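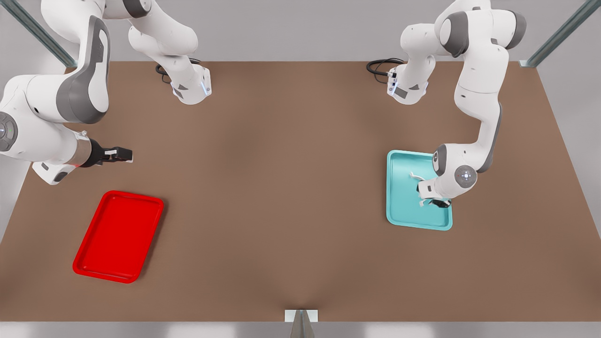
Local News | Food and Health

School meals in Cleltondale to cost less from the autumn
Tuesday, June 1, 2021
By Domenica Thaler

Families in Cleltondale will pay less for school lunches after the summer holidays. The town council voted last night to lower the price of a meal for all pupils in its four primary schools. In total 1,448 children are registered for lunch.

The new menu was prepared by Hubert Wróbel, who has been head cook at the Sornier Street kitchen for 18 years. It will have soup on two days of the week, and fish will come back — it was removed last winter, when the former supplier closed. Vegetables will be bought from farms near the town when the season allows it.

"The children want food that is warm and has some taste," said Mr Wróbel. "Parents ask me mostly about sugar, so we will serve fruit after the meal and keep the cake for Fridays."

Not everybody is satisfied. Councillor Marcelino Arroyo, who voted against the plan, said that the town should first repair the dining room at Andia Primary, where pupils still eat in two shifts. The council answered that the repair has its own budget and will be discussed later in June.

Parents who want to register a child for the first time can collect the form at the school office or at the town hall. Children who already have lunch at school stay on the list, but allergies must be reported again, also when nothing has changed.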